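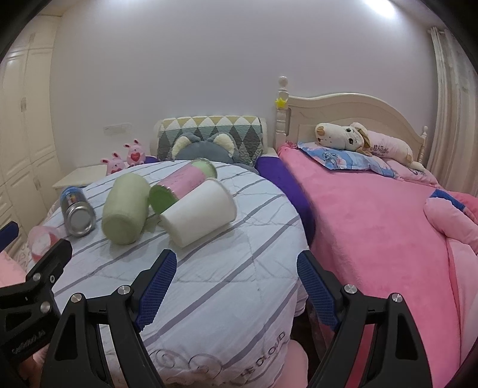

4.2 Where loose items come to rest in the bedroom

Kitchens and hallways have received most of the attention in studies of household tidying, and the bedroom has usually been treated as a place where things are stored. The households in our study used it differently. For much of the day the bed was the largest clear, flat surface at a comfortable height, and it was used as one. Across the 68 homes we logged 2619 items that participants themselves described as "not where it lives". Of these, 247 were on a bed at the time of the visit.

We divided the items found on beds into two groups. The first consists of things that belong there in some sense, such as cushions, soft toys and folded nightclothes. The second consists of things with a home elsewhere. Spray cans, tubs, canisters and paper cups all fall into the second group, and they are harder to deal with than their size suggests. A cylinder on a desk can be stood up and left. On a comforter it tends to tip over, and once on its side it settles into whatever dip the filling allows. Figure 4 shows a bed of this kind, with a silver spray can and a white paper cup lying on a striped comforter, along with a pink-and-green canister and a pale green fabric cylinder.

The fabric cylinder in Figure 4 caused some disagreement in coding. Venkataraman placed it in the first group, as a small bolster. Obura read it as a soft container and placed it in the second. We kept a separate code, "soft, use unclear", for objects of this sort and left them out of the comparison between groups. The cat-shaped pillow against the headboard cushion was coded in the first group by both of us without discussion.

Participants gave short accounts of how they would clear the bed if asked to do so before going to sleep. Most began with whatever could spill or roll. Cups went first, usually to the kitchen or a bin, and cans and canisters followed. Soft things were left until last or were moved only as far as the headboard. One participant in the Gruston group put it this way: "The pillows can look after themselves. It's the hard stuff you find with your elbow at two in the morning."

The nightstand was the obvious place for these items to go, and it was used less than we had expected. In many rooms the top already held ornaments, and people were unwilling to crowd them. The two small pink rabbit figurines on the white nightstand in Figure 4 are typical of what we mean by ornaments. Participants talked about such pieces as fixed, in the same way as a lamp, and would carry a can across the room before setting it down next to one. Wardrobes were a second choice – but only where the doors could be opened without moving anything on the floor.

Rooms with two beds close together raised a further question. Where a cushion or a rolled blanket lay between them, participants treated it as a border, and items rarely crossed it during tidying even when the far side was clear. We did not set out to study this and have too few such rooms to say more.

Two limits should be noted. The visits were all made in August, when lighter bedding was in use in most homes, and a thick winter quilt may hold objects in place better than the covers we saw. The item categories were also taken over from the earlier Gokano coding sheet, which was written with shelves in mind. It has no entry for an object lying on its side, so we added one.

Figure 4. Cylindrical items on a striped comforter, with the headboard cushion and cat-shaped pillow behind and the nightstand to the left.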